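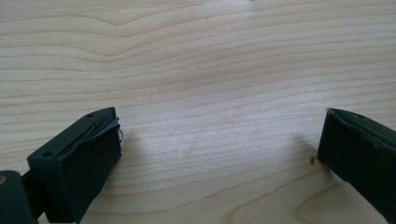 Wood grain, light finish

Any piano bars or sing along places left near Fledden?

Puspita Nasution
Moving to Fledden in May and the one I knew, Butard, looks closed. Phone just rings. Want somewhere with a real player taking requests, not a DJ. Small cover is ok. Anything?

Ebuka Chukwu
Butard is gone yeah, lease ran out. Try Betancur on the hill. Player starts at 9, requests on a slip of paper, tip him or you wait forever. Seats 73 so get there early. Kitchen closes befor the music starts, eat first.

Zulkifli Pillai
no idea about pianos but Grasum has karaoke

Dewanti Hartono
Second Betancur. Bar stools are first come, tables you have to call. Skip it if there's a private party, they dont post those anywhere. Parking out back is tiny, I use the street by the libary.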